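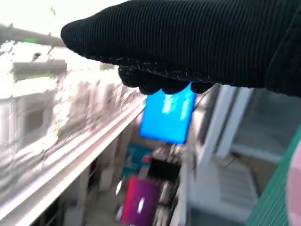 Bun (bread)

A bun is a small bread, usually round, made for one person to eat in one go. I've been keeping this page on the Flamura baking wiki for a while now, and I still get asked where a roll stops and a bun starts. My answer is that it depends on who raised you! In my house a roll was plain and went with soup, and a bun had something going on (sugar, fruit, a filling, a shiny top). Plenty of people use the two words the other way around, and a hamburger bun breaks my rule anyway.

Dough

Most buns start with flour, yeast, salt and some kind of liquid. Sweet ones add milk, butter, egg and sugar, and that makes the dough soft and a bit sticky, so please don't panic and dump in more flour like I did for years. I scale mine at 50 grams for dinner size and 100 grams for the big ones. Rich doughs rise slowly. In November, with my kitchen the way it is, I leave the second rise nearly twice as long as I would in summer. 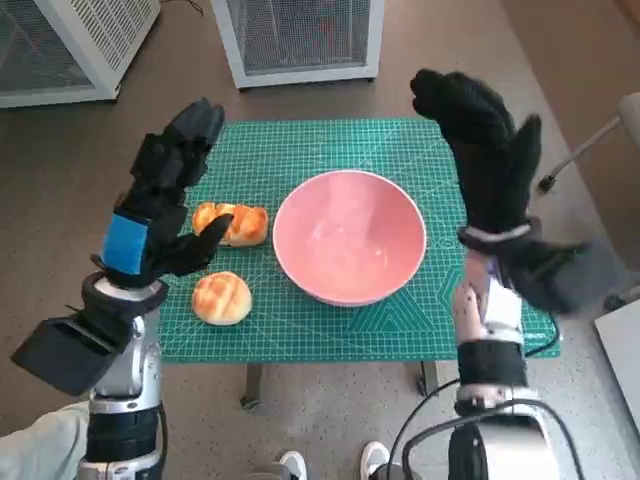

Shaping matters more than people think. You want a tight skin over the top, so cup your hand over the ball and drag it in little circles on a bare counter until it stops looking lumpy. A long roll is the same idea, except you flatten the dough, fold it in thirds and pinch the seam shut. Seam goes down on the tray.

Toppings

An egg wash gives color and shine. Then there are the cookie-crust buns, my favorites by a mile, where a thin sheet of sugary dough sits on top and splits in the oven as the bread swells under it. Hong Kong's pineapple bun is the famous one (no pineapple in it, the name comes from the look of the crust), Japan has melonpan, and Mexico has the concha with its shell pattern. I can't tell you which came first and I've given up arguing over it.
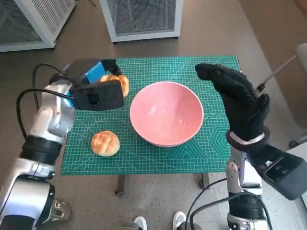

Beryl Tindall wrote in to say that I'd skipped the fat in the crust, and that lard gives a sandier, more crumbly top than butter does. She rolls hers cold between two sheets of paper and lays it on right before baking. I've tried it since, and she's right about the crumble, though I still like the taste of butter better.

Keeping

Buns go stale fast, and the fridge makes it worse. Freeze them the day you bake them, then warm them straight from frozen in a low oven. The sugar crust will soften in the bag whatever you do, but it does crisp up again a little as it cools.

See also: Brioche, Concha, Milk bread, Steamed bun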